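Oiling a pale wooden table without ruining your week

A table wants oiling about as often as a cat wants bathing, but it complains less and the results last longer. My method came from Prasanna Barua, who used to finish worktops at Mendthorpe and has strong views on people who own coasters and don't use them.

You will need: a tin of clear hard wax oil (I use Kinnunen), 240 grit paper, a stack of lint-free cloths, and a household willing to eat off its knees until tomorrow.

Step 1. Clear it

Everything off. The fruit bowl, the post, the candle you are saving for best. Wipe the top with a cloth wrung out in warm water and a drop of washing-up liquid, then leave it for an hour. If you skip the hour, the sandpaper clogs and you will say things.

Step 2. Look at it sideways

Get your eye down near the level of the top with a light on the far side. Rings and greasy elbow marks show up at this angle, as does every biro line from 20 years of homework. Go over the bad bits with a pencil, lightly.

Step 3. Find the grain

Sand along the lines, never across them. On a wavy board you can't follow every curve, so pick the general direction and stick to it. Glare hides a good deal, too: where the light bounces off, the grain fades to whitish, so move your head before you decide a patch is bald.

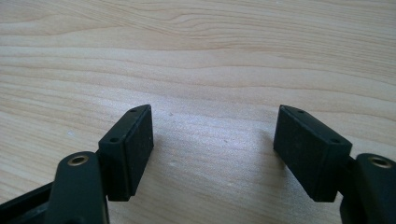
Step 4. Sand, briefly

Three passes with light pressure. You are waking the surface up, and anyone sanding for longer is avoiding a phone call. Vacuum, then wipe with a barely damp cloth.

Step 5. Oil

Less than you think. Then less than that. Rub it in along the grain, wait 20 minutes and buff off whatever is still sitting on top. Lay the used cloths flat outdoors to dry, as oily rags in a heap can set themselves alight.

Second coat tomorrow. Full hardness takes 7 days, during which hot mugs live elsewhere.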